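Kumlow Guidelines (robot handling of household textiles) 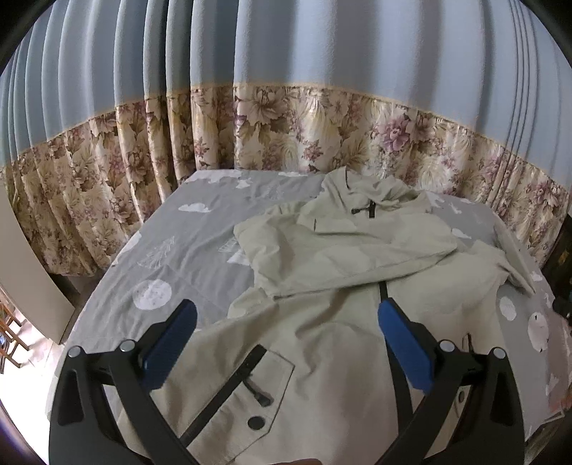
A hand-held two-fingered gripper with blue pads above a partly folded jacket on a bed.

The Kumlow Guidelines are a voluntary code of practice for recording and judging the handling of clothes and bedding by robots and hand-held grippers. They were drawn up at a workshop in Britley and are used mainly by small research groups. Despite the title of the first printed edition, The Kumlow Standard, they have never been adopted by a standards body.

Content

The text runs to 20 rules. Most deal with preparation: garments should be laid on a surface of ordinary household kind, zips and cords should be left as found, and the pads of the gripper should be wiped between sessions. Rule 7 says a fold counts as complete when "a reasonable person would put the item away", a phrase that has drawn more complaint than any other. Later rules cover consent from householders and the removal of private papers from view.

Hard fastenings such as zip pulls and snap buttons are treated in a single paragraph, which asks operators to avoid gripping them "where practical". No limit on gripping force is given for any fabric.

Uptake and criticism

Supporters often say the guidelines are widely followed. The evidence is thin. A survey by the Panyasiri group looked at 1,594 recordings said to meet the code and found that 510 gave no record of pad cleaning – a step the code calls compulsory. In a further 207 the garment type was missing or wrong. The group did not check whether compliant recordings were more useful than the rest, and no later study has done so.

The code has no inspection scheme. Users declare their own compliance, and the Kenach register, which lists them, does not ask for proof. A revised edition with a stricter Rule 7 was promised for October but had not appeared when the register was last updated.

See also: Garment folding; Robot end effector; Code of practice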